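Careers > Operations > Bench and Packing

Posted in March by Ebenezer Appiah, Katura Operations

Packing Bench Technician, Handset Returns (part time)

Katura handles refurbished mobile phones for resale across regional Australia. Our Noston site requires a bench technician to prepare handsets for dispatch, working to the Frei packing specification.

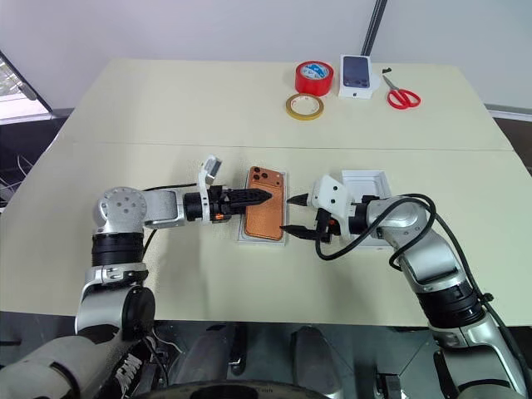 Handsets arrive at the bench graded and wiped. The technician checks the casing against the grade sheet, cleans the rear glass and places the unit in packaging. Phones are set face down in a clear plastic tray, camera lenses uppermost, for the rear colour check. Cases with scuffs outside tolerance go back to grading.

The target is 80 units per shift after a training period of three weeks. Paperwork is completed in Numano; prior experience with it is not required.
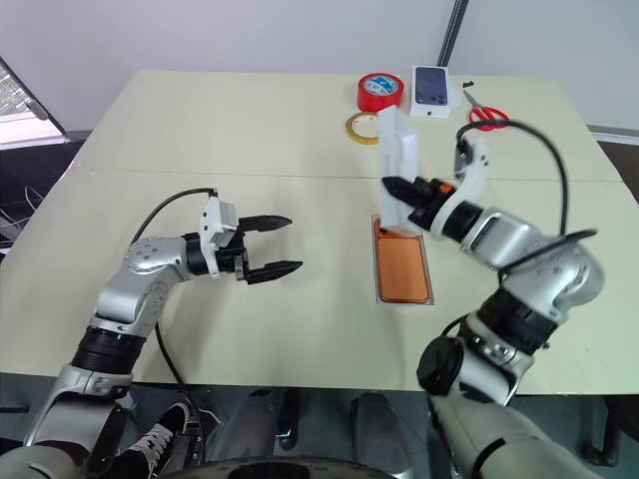

Shifts start at 7 am. The role is 17 hours per week, with a possible increase during peak periods. Applicants must be able to stand at a bench, handle small parts and distinguish colours reliably. Closed footwear is mandatory. On-site parking is available off the rear laneway.

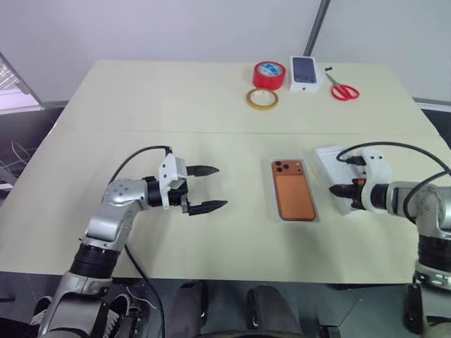

HOW TO APPLY

Send a résumé and the names of two referees to Kwaku Alhassan, Site Supervisor. Shortlisted applicants will complete a paid bench trial.

Recent listings
Stores Assistant, Noston
Handset Grader, Afternoon Shift
Despatch Driver (casual)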